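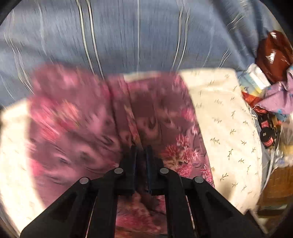

Kulsoom Khattak thinks a bed that gets made every morning is a bed somebody is showing off, and she told me so before I'd typed a word of this page. Her view is that you throw the top blanket back, leave it till the evening and put the time into breakfast. Her mother did the corners properly for years and, according to Kulsoom, slept no better for it.

I'm less sure than she is, but I'm not sure of the other side either. The pink and mauve blanket at the top of the page has flowers all over it, and a small tabby kitten's face looking out from among the spiky ones. It lies beside cream fabric with a tiny green-and-brown sprig. Any bedding guide will tell you not to mix two florals. I've read the rule many times and have yet to see a reason given for it. One print is big and one is small, and I can live with them both.

I've been reading about beds since July, mostly because of a leaflet from Prastness that came through the door. It promised that a properly dressed bed would "change how you feel about your mornings". I doubt it. I tried it their way for 10 days and felt about my mornings much as I had before, except that I was late for two of them.

The leaflet wanted the following, in this order. Strip the bed back every day. Let it air. Smooth the bottom sheet from the middle outwards. Fold the top edge down by the width of a hand. Then a throw across the foot, which as far as I can tell does nothing except fall on the floor at night and get trodden on. Airing I'll grant them. Leaving the covers pulled back for a while costs nothing and I do think the bed smells better. The rest I'd want to see some proof of.

Then there are the gadgets. Karno sell clips that are meant to hold a blanket square on the mattress, six to a packet. I bought a packet. Two came off the first night and I found another in the washing machine filter. Afshin Mohammadi swears by his, but he also sleeps flat on his back and doesn't seem to move until the alarm, so I don't think it's a fair test. He has offered to lend me a fitted thing by Sjöberg with elastic at the corners. I've said yes without much hope.

On washing a printed blanket, the labels say cool and gentle and I do follow that, grudgingly. Inside out if it will go. I don't use the special colour-care liquid from Clamiteck, which costs three times what the ordinary stuff does and whose box makes claims about "fibre memory". A blanket doesn't remember anything. Shake it hard out of the back door before it goes on the line and most of the creases drop out by themselves.

So the folds stay in until bedtime, most days. If visitors are coming I pull the blanket up to the pillows and shut the door, and so far none of them has asked to inspect the corners.

Updated 31st August

Filed under: Home, Bedrooms, Things I Was Told To Buy
676 views | 6 comments | 10 shares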